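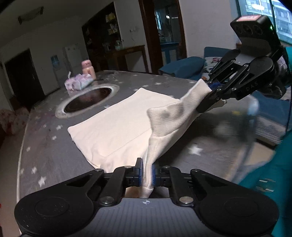
A cream-white cloth held up by two of its corners.

Cleaning Cloths: A Plain Guide to the Household Rag

I have an entry in this collection for mops, one for sponges and a very long one for brooms, so it was about time the rag got a page of its own. A cleaning cloth is any piece of fabric used to wipe, dry, dust or polish something. Some are made for the job and sold in packs, and plenty more start life as a shirt, a sheet or a towel and get moved down the ladder when they wear thin. I grew up in a house where nothing made of cotton ever went in the trash (my mother could look at a pillowcase and tell you how many dusters were in it), so I come to the subject with strong feelings!

Where the word comes from

"Rag" in English goes back to the Middle Ages and is usually traced to an old Scandinavian word for a tuft or something shaggy. "Duster" is younger, and "dishcloth" means just what it says. In the United States you'll also hear "dishrag" and "washrag", and which one you say depends a lot on who raised you. I say dishrag. My husband says dishcloth and thinks I'm being rude about it.

Rags and paper

For hundreds of years the rag was worth real money, as paper in Europe was made from old linen and cotton. Rag collectors went from door to door buying up worn-out cloth, which was sorted, cut up, soaked and beaten to a pulp. Wood pulp took over most of that trade during the 1800s, but cotton paper is still made today, and people who paint with watercolors will happily talk your ear off about it.

Common fabrics

Cotton is the old standby. It soaks up water well, it can stand a hot wash, and it gets softer with age. The trouble with brand new cotton is that it's often treated with a finish that makes it push water around the plate – wash it a couple of times before you judge it.

Linen, made from flax, dries fast and sheds very little lint, so it's the one to reach for when you're drying glasses. It costs more and it creases if you so much as look at it.

Terry cloth is cotton woven with loops, like a bath towel. The loops hold lots of water and get into corners. They also catch on rough wood and pull.

Flannel has a brushed surface and is lovely for shoes and silver. Old pajamas are the best source I know of.

Microfiber is made of very fine synthetic threads, mostly polyester, often with nylon mixed in. It picks up dust even when it's dry, and I do keep a stack for windows. Skip the fabric softener with these, because it coats the threads and they stop grabbing. They also shed tiny plastic fibers in the wash, and that has put some people off them.

The sorting question

Most homes with more than one rag end up with a system, and every system is different. Commercial cleaners often go by color, with one color kept for bathrooms and another for kitchens. The best home setup I've come across belongs to Somkiat Petchrat, my neighbor back when I lived over the bakery. He kept three jars under his sink, marked good, bad and last chance, and a cloth only ever moved in one direction. I tried it for a month and everything I owned ended up in last chance.

I did once count my own pile, on a rainy afternoon in March, and got to 41. Of those, 30 were former T-shirts. I've bought maybe two since.

Washing and drying

Kitchen cloths need washing far more often than most of us manage. A damp cloth left in a ball grows bacteria quickly and begins to smell, so spread it out over the faucet or hang it up. Cotton can go in hot water. Microfiber likes it warm, with a low dryer setting or a clothesline, and it should be washed away from towels or it'll collect all their lint.

Stains are a different matter. A gray smudge that has been through a hot wash and come out the other side is going to stay, and I don't fight it. It's a rag!

Safety with oily cloths

Please read this part even if you skip the rest. Cloths soaked in linseed oil and some wood finishes can heat up by themselves as the oil dries, and a crumpled pile of them can catch fire with no spark at all. Lay them flat outdoors, one layer deep and away from anything that burns, until they're fully dry and stiff, or put them in a metal can filled with water with a tight lid. Then check what your town wants done with them. Don't put them in the dryer, even after washing.

When a rag is done

Plain cotton or linen with no chemicals on it can be cut small and composted, though thread and labels are often polyester and will outlast you. Some towns take worn cloth for textile recycling, where it may be shredded for stuffing and insulation. Call first, as a lot of places only want dry, clean fabric.

Related entries
Brooms and Brushes
Chamois Leather
Dish Towels
Flour Sacks
Mops
Sponges, Natural and Otherwise
Steel Wool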